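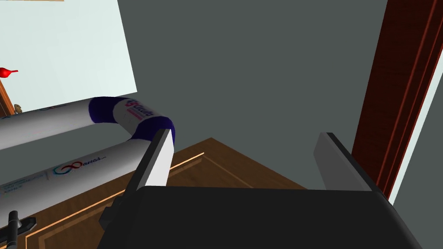
Chapter 4
What the Arm Costs After You Have Bought the Arm

Every equipment budget begins with a number somebody liked. At Skallo, a packaging firm in Toledo, the number was the price of one robot arm, and it sat alone at the top of the spreadsheet for most of October, looking affordable. By the time the gripper, the spare fingers, the mounting plate, the safety review and the training days had been typed in underneath, the arm was 40 percent of the total. The finance office asked whether the other 60 could wait until next year.

It could not. An arm without a gripper is a very expensive way to point at things.

In this chapter you will build a budget from the task up. Start with what has to be picked up: its shape, its weight, how much it bends, and which way it tends to be lying when the machine gets there. Only then open a catalog.
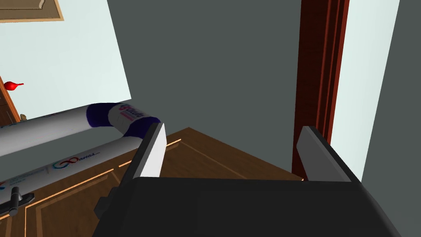 Simulation belongs in the plan as a line of its own, with hours attached. Skallo's first draft gave it 50 hours and no budget code, so the hours came out of someone's evenings. The second draft gave it 100 and a code, and the argument moved on to software licenses.

Our running case is the Prindance line at Sovudholm, a site with one loading door and strong opinions about floor space. Its full cost sheet is on page 209. Read the left column now and leave the totals alone until Section 4.3, where you will produce your own and find out how far off they are.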